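Updated Jan 31, 2026

# About Prukside

We're a small household goods shop in Lusberg. Soap, hand wash, floor stuff, cloths, buckets, the things you run out of on the worst possible evening. Started with 2 shelf units and a folding table. More shelves now, same door.

What we do all day: unpack, wipe, stack, check labels. Repeat. Bottles in the main row, refill pouches to the side, heavy cartons down low. Back labels get read before anything goes out, barcode and small print both. If a cap's loose it doesnt get sold.

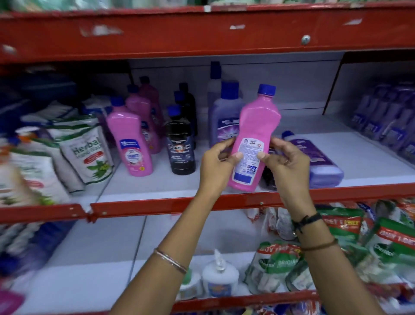
**O. Mykhailiuk**, owner, shelves and ordering

Pink bottles, blue caps, then the black ones with BACTIN on the label, then lavender. Herbal Hand Wash pouches on the left. People ask for "the pink one" and that's fine, we know the shelf. Things do tip over by the afternoon. We straighten up before closing, and again in the morning if it was a busy day.

The red racks came from a hardware store that was shutting down. Scuffed, solid, not replacing them.

## Ordering for a business

Cafes, salons, schools, offices. Minimum order is $53, free drop-off in Lusberg over $175. Outside town, call first. Mixed cases OK, just write down which ones you want, colors help. New this February: standing orders, once a month, cancel whenever.

## Prindent

Our own stock list. Printed, stapled, by the register, take one. It has 100 items on it at the moment and gets redone when prices change. Not online yet, we're working on it. If somthing isn't on the list ask anyway, could be in the back.

## Returns

Unopened, with receipt. Leaky bottle, bring it in a bag please and we'll swap it.

Parking is behind the building, use the side entrance for pickups.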